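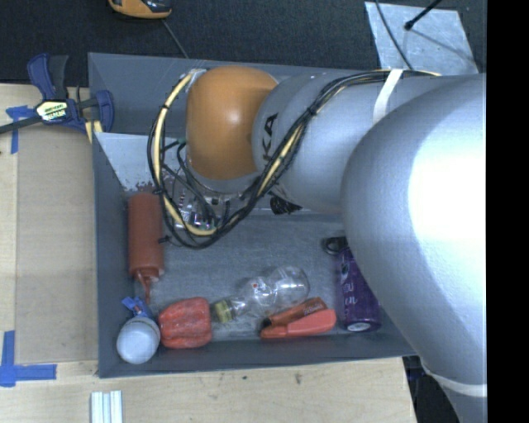 Figure 7. Arm reaching into the sorting bin, mixed household items.

Section 7: Setting up the bin-clearing job

By Danica Vukčević
26 March 2025

Clearing a bin of mixed items is the chore most new Bedotus users ask for first. The arm can do part of it. Expect to finish the job by hand.

Before you start

1. Set the bin on the table within reach of the arm and clamp it to the table edge.
2. Check the cable bundle. It needs enough slack for the wrist to turn, and the loop must not catch on the bin wall.
3. Put in a small first load. Bottles, a stapler and a piece of play food make a fair test.
4. Clear the area around the arm. Keep hands out of the bin while the power light is on.

Running the job

5. Select CLEAR BIN and set the speed to 2.
6. Press START and stay within reach of the stop button.
7. When the arm parks, press HOLD before you take out anything left behind.

CAUTION: Do not load glass, knives or open containers. The arm does not know what is in a bottle or whether the cap is tight.

What to expect

In our Birkham trials the arm cleared 73 percent of items on the first pass and 78 percent after a second. Most misses were things lying flat against a wall or tucked into a corner. Clear plastic is also hard — the camera often sees the bin floor through it.

Note: A third pass seldom helps. Move the leftover items toward the middle and run the job again.

Putting items away is a separate job, covered in Section 8. It works for one kind of item going to one fixed spot. Tidying a kitchen drawer or a shop bench is still beyond this version — use the arm to empty the bin and do the sorting yourself.

Report repeated misses to Houshang Ebrahimi at the Birkham service desk, with the job log attached.

Last updated: June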